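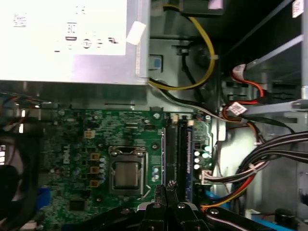
Fadwa Ramadan repairs office computers in a small workshop in Nardale. She opened it with one table and a box of screwdrivers, and today she sends finished machines to schools and to families who cannot buy new ones. We spoke while she prepared the next order.

"People think an old computer is slow because it is tired," she says. "Mostly it is full of dust, or it needs more memory."

She likes the Dell desktops from offices. The power supply is a metal box in the corner, the processor sits in its socket under a lever, and the memory slots are beside it, black ones and a blue one. "You open the case and you understand where to put your hands," she explains. "With a thin laptop I must first look for 13 screws."

The cables are her weak point — she admits it with a smile. She cannot close a case if they hang over the board. "A cable tie costs almost nothing. If the fan catches a wire, you pay much more."

In her first year she repaired 100 machines. Some came from Rekholm, where a company was closing its office, and she kept two of them only for parts. I ask if she ever gets bored.

"With the paperwork, yes. With the boards, no. Each one I clean with a soft brush, and I begin always near the processor."

Her next delivery goes to a school in Leone in May. She still has to find keyboards for it.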